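Small Storage on an Open Desk: A Study of a Built-In Shelving Unit
Student project report, Interior Planning and Storage, Dorkmont - Feb 3, 2024 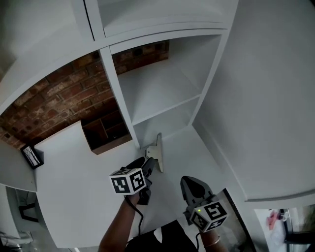 Figure 1. The white desk and shelving unit against the brick wall, with the small dark-brown wooden organizer on the desk.

1. Background

The project looked at a built-in desk and shelving unit in the second-floor study room at Dorkmont. The unit was put in when the room was changed over from a storeroom. It is painted white and stands against a red brick wall that was left bare. Students use it for short periods between classes, and it has no drawers. Small items such as pens, clips, chargers and index cards tend to be left on the desk surface, and by the end of the day there is less space to work.

The assignment was to find out whether a small organizer would keep the desk clear without changes to the unit itself. Nothing could be screwed to the brick or to the panels. The budget was 30 dollars.

2. The unit

The shelves do not run in straight lines. Some have curved edges, and a tall upright panel divides the part with the exposed brick from an open compartment with one shelf in it. This made measuring slower than expected. A tape measure gives a good result on a straight edge, but on a curve the depth depends on where you hold it. We took each depth at the deepest and shallowest points and wrote down both.

The usable desk surface came to 1,288 square inches. We left out the strip right next to the upright panel, where nothing wider than a notebook fits. Counting the shelves as well, the whole unit has 2,667 square inches of flat surface. Just under half of the flat surface is therefore the desk, and almost all of the clutter was there. The shelves were hardly used at all. Two students told us they did not like putting small things on an open shelf, where they can roll to the back and get lost.

3. Choosing an organizer

We compared three products. The Nilen is a plastic tray with low dividers. It is cheap and easy to wipe, but it takes up a lot of desk for what it holds. The Perix is a set of stacking boxes with lids. The lids were a problem in our trial in October, when people set them aside and did not put them back. The Lukáč is a wooden cubby organizer with open compartments. It was the most expensive of the three but still within the budget.

We picked the Lukáč. Its contents can be seen without opening anything, and it uses height more than desk area. The dark-brown finish also goes well with the brick. Appearance was not part of the scoring, but several people brought it up.

4. Placement

Three positions were tried, each for two days.

Position A was the front corner of the desk. It was easy to reach but in the way of laptops and elbows, and the organizer was moved by users on both days.

Position B was on the shelf in the open compartment. It left the desk completely free. People stopped using it, though, and small items went back to the desk surface.

Position C was on the desk in front of the brick, with the open compartments facing the upright divider. It could be reached from the chair and did not get moved. Turning the front toward the divider meant reaching in from the side, and we expected complaints about that, but there was only one.

5. Results

At the end of each day we counted the loose items left on the desk. With no organizer the highest count was 30. With the organizer in position C the highest count was 6, and most of those were papers too large for the compartments. Position A was better than no organizer, but the count varied a lot between the two days. Position B made little difference.

6. Problems and limits

Two days per position is a short time, and the room is busier in some weeks than others. We did not record how many people used the desk each day - a sign-in sheet would have fixed this. The organizer has no place for full-size sheets of paper. The white desk surface also shows dust and pencil marks quickly, and some people wiped it and moved things as they did so, which may have affected the counts.

7. Recommendation

Keep the organizer in position C. Add a flat paper tray on the shelf in the open compartment, where there is room for it. Put felt pads under the organizer so it does not scratch the paint. The remaining shelves can be left as they are until the paper tray has been tried for a full term.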